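Tastus workshop notebook
2019-08-19
Entry by Merle Pomare

Rye starter trials, continued

I meant to write this up last night and then Saron Gebretsadik turned up with a bag of plums and we talked until it was far too late, so please forgive me if the order of things is a bit muddled. Most of it comes off the flour bag I scribbled on, which is now pinned above the sink if anyone wants to check my handwriting.

We have been feeding the two starters side by side since June. Whitcombe is the old one (named for Wiremu, who gave us the first spoonful in a jam jar and still asks after it as if it were a niece), and Plendby is the one Urs Zwahlen began from scratch with nothing but rye and tap water. Whitcombe has always been the quick, sour one. Plendby was slow and smelled of wet cardboard for so long that I was ready to give up on it, and I am very glad now that Urs talked me out of it, because yesterday it was lovely! Apples, a little honey, and only the faintest sharpness at the back of the nose.

Both got the same feed in the morning: 100 g starter, 100 g water, 100 g of the dark rye. I marked the jars with rubber bands and went off to do the accounts. When I came back Whitcombe had doubled and was already starting to sag in the middle. Plendby was still climbing, with a nice tight dome on it. I think we have been using Whitcombe past its best all winter and blaming the flour. Hemi Baxter said as much months ago, and I owe him an apology and probably a loaf.

Doughs mixed after lunch, same recipe for both, 1,000 g flour to each batch with the caraway left out so we could taste what we were doing. The Whitcombe dough felt slack and stuck to everything, me included. I added a small handful of flour to save it (I know, I know, it spoils the comparison, but I couldn't bear to throw it out). The Plendby dough came together in the bowl without any fuss. I shaped them both into the long tins and left them under damp cloths by the window.

Bake: hot start, then turned down once the tops had set. The Whitcombe loaf spread and cracked along one side, and the crumb was gummy near the bottom. Taste good, though, properly sour, and Saron liked it better than the other one. Plendby rose evenly and cut cleanly this morning after a night's rest. A bit mild for me. With butter and some of those plums it was hard to stop eating.

Cost note for Wiremu: I reckon roughly 13 loaves out of a sack at this size, if we're careful. The Hellero tins are wearing at the corners and two of them stick badly now, so please grease those ones twice until we decide whether to replace them.

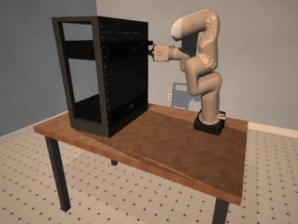
For next time

Feed Whitcombe later in the day and catch it on the way up. Try the two starters mixed half and half, which was Saron's idea and a good one. Put the caraway back in. Urs wants to try scalding part of the rye the evening before, as his grandmother did, and I've told him he can have the big bowl as long as he washes it afterward. Ask Hemi which loaf he'd like.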